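Varex postpones robot purchase, will plan in simulation first

Mar 27, 2019

The furniture maker Varex has decided to move its purchase of two-armed robots from this spring to November. The company wants to use the months between for testing the work in simulation, and to write a new budget after that.

The robots are meant for the finishing hall, where drawers are opened and checked and small parts are put in their places before packing. Today this work is done by hand in two shifts. The first plan was to buy 3 robots at once, with grippers, safety fencing and a service contract, for a total of 379 thousand euros. The management board did not reject this sum, but it asked for better reasons behind it.

"We had three offers on the table and we could not compare them," said Krešimir Dimitriou, who leads equipment planning at Varex. "One supplier gave us a price with training, one without training, and the third put the grippers on a separate page which we found only later. It was our mistake also. We did not write clearly enough what the robot must do."

The new plan has two steps. Until summer, a small team will work with Orkon, a simulation package which the company already rents for its conveyor layouts. In it the team will try the reach of the arms, the height of the furniture and the distance a robot needs to turn. The licence for the additional places costs much less than one month of a leased machine, according to Mr Dimitriou.

In the second step Varex will lease one robot for 60 days from the dealer Shehu and put it beside the existing packing line. If the machine is later bought, 50 per cent of the lease will be taken off the price. The dealer has confirmed this in writing.
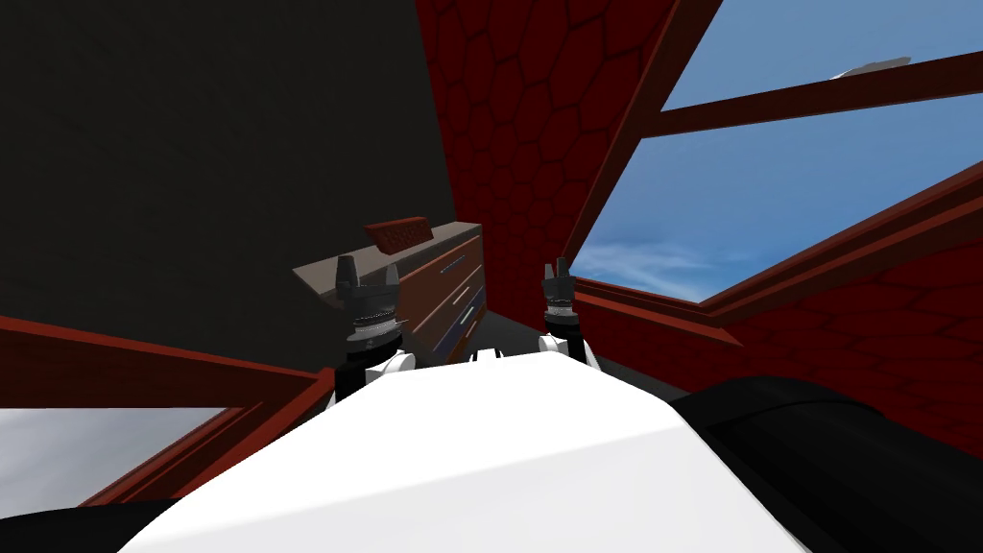

The question of grippers is still open. Two-finger grippers are cheaper and easy to replace, but the team is not sure that they are the best choice for every handle in the catalogue. The offer from Clullness includes a second set of tools for this reason, and it is also the most expensive one. Varex has asked all suppliers to send new offers in the same form, with spare parts, software renewal and travel costs of the technicians on separate lines.

There is also the matter of the floor. One part of the finishing hall must be levelled before any heavy machine can stand there, and this was missing from the first budget completely. The building department will send its estimate next month.

No jobs will be cut this year, the company said. Workers from both shifts will be invited to follow the tests, and two of them will be trained to operate the leased robot.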